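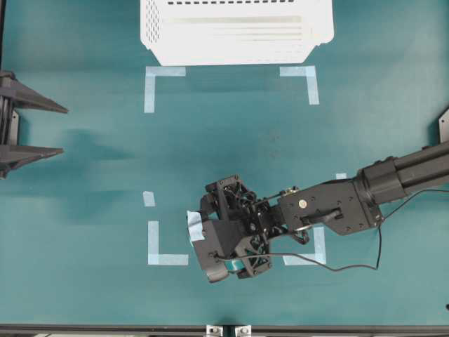
Plorstead Voter Access Project
Progress report, 2021-05-27
Prepared by Rhona Ritchie

Canvassing in the three Stemport wards is finished. We mailed 1,375 registration forms and have 48 households still asking for a follow-up visit. Narayanan Shenoy is scheduling those now.

The county has not answered our letter on early voting hours. Despina Makris will raise it again at the next public session.

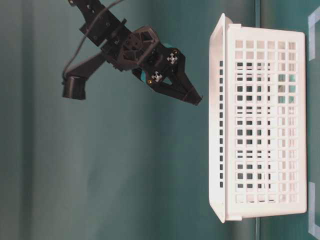

White plastic basket and black gripper.

Spending is within budget except for postage, which ran over after the second mailing. We ask to move up to 50 dollars from the printing line. Poll worker training is still planned for November.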